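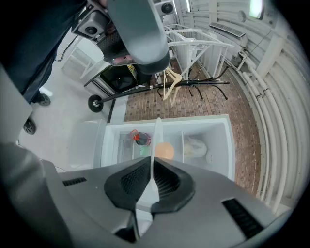 Fridge notes, Wednesday, after lunch

Went through the small white fridge again before anyone else loads it up. Huguette Kennedy wants it signed off as "organised" by the end of the week. I'm not convinced organised means anything for a fridge this size, but I said I'd write down how it goes.

Orange in the centre compartment. Bottle with the red round its neck in the left one, and the little green thing with it. I like the orange where it is. The rest of the plan I have doubts about.

The plan, as pinned up by Huguette (Jemwood job 114):
– drinks to the left
– fruit in the centre
– everything else "as suits"

"As suits" is where it falls over. Last time we ran a layout like this at the Semport unit, everything else meant eleven kinds of sauce and half an onion. She says people will follow the layout once they've seen it done properly. I've seen no evidence of that in any kitchen I've worked in.

Bottles. The Olov leaflet says tall items belong by the wall of the compartment so they can't tip. Fair enough, but it also says you get better cooling on that side, and I don't believe a word of it until somebody puts a thermometer in there. We own 2. One is in Cunha's drawer and reads high, so use the other one.

Fruit. Huguette's view is that citrus keeps better cold. Mine is that an orange on the bench gets eaten and an orange in the fridge gets found in January. We agreed to leave it in and see, which is a long way of saying we didn't agree.

Door shut test: not done. Needs doing with the thing fully loaded, and I'd want the bottle in there for it because I suspect the door shelf will foul on anything tall. Could be wrong. Measure before arguing.

Labels: someone has ordered coloured stickers under 3479. I'd have used masking tape and a marker. If the stickers survive a wipe-down with a damp cloth I'll take it back in writing.

To do
– thermometer in left compartment overnight, then centre, same spot both times
– door test, full load
– ask Huguette what goes in "as suits" and get an answer with nouns in it
– sticker order is against 1294 on the sheet, should be 114, fix

Left the layout as it was for now. Please don't shift the orange.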